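A small embassy is still an embassy

Last month our government said it will close 7 embassies to save money, and many people I know were pleased. I was not. I think a small country should be the last one to close its doors abroad.

I lived for some years in a capital where our whole embassy was two rooms above a chemist. When my passport was stolen, a tired consul called Aivar Mägi gave me tea and a temporary paper on the same day. Now the nearest consul for that city will be 900 kilometres away. The minister says most services can be done on the internet, and for a renewal this is true. For a person without documents, without a telephone and without the local language, it is not.

But help for travellers is only half of the matter. Friendship between states is made slowly — by dinners, by funerals, by somebody who knows which official will answer a call in August. When we vote together with a country at the United Nations and then leave its capital, what does it understand from us?

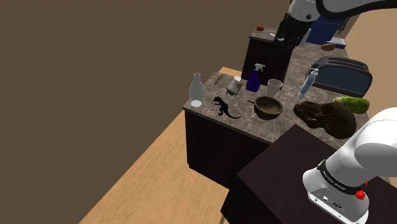 My neighbour Kadri Krūmiņa tells me that a country with our debts cannot pay for politeness. I respect this argument. Still, I would like to see the saving written beside the cost of coming back, because one day we will want to come back, and the two rooms above the chemist will belong to another flag.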